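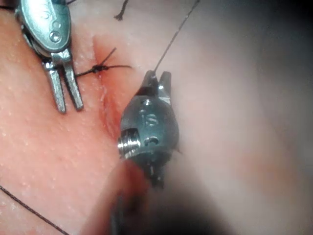 Papers > Social History > Boarding Houses and Community > Section 4

4. The house on Kilow Street

Flirham had few places where unmarried women could rent a room without a reference from an employer or a minister. The house on Kilow Street asked for neither. Its rent books, now in the Cutitz collection, list 2753 weekly payments, most of them made by women who worked in laundries, kitchens and the town's two shirt factories. Some names appear for a month and then vanish. Others stay for decades, and several pairs of women shared a room for as long as they lived there.

We are careful about what such pairs can tell us. Sharing a room halved the rent, and the books give no reason for any arrangement. 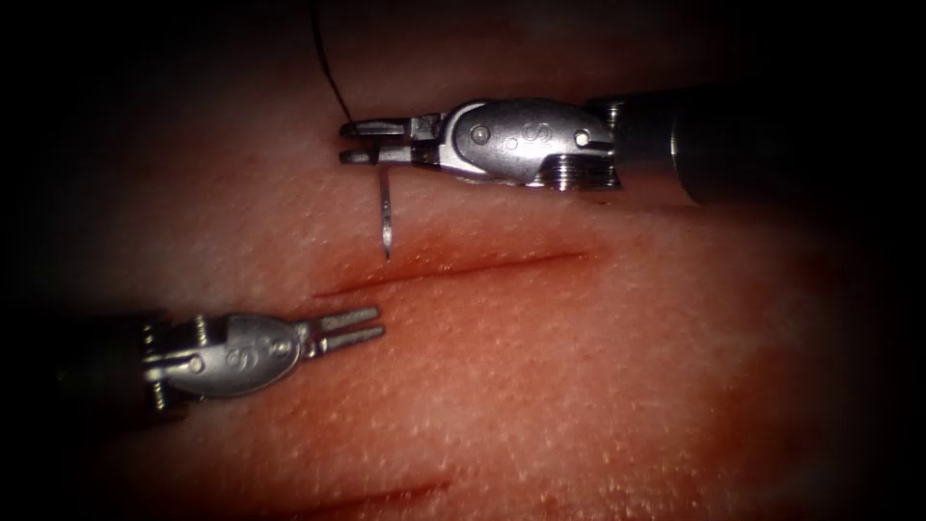 Letters are more helpful. The Liyanage papers hold 100 letters written by former lodgers to the landlady, and in these the women often ask after one another as couples. One writer, who had moved north for work, describes the Saturday suppers as the only evenings when she did not have to watch what she said. Black and white lodgers ate at the same table, which was unusual in the town and drew at least one complaint to the council.

The suppers also raised money. By the time the house closed, the landlady had lent 700 dollars to lodgers who wanted to train as nurses or typists. The repayments are plotted in Figure 2 of the previous section. Few of the loans were paid back in full, and the books show no attempt to collect the rest.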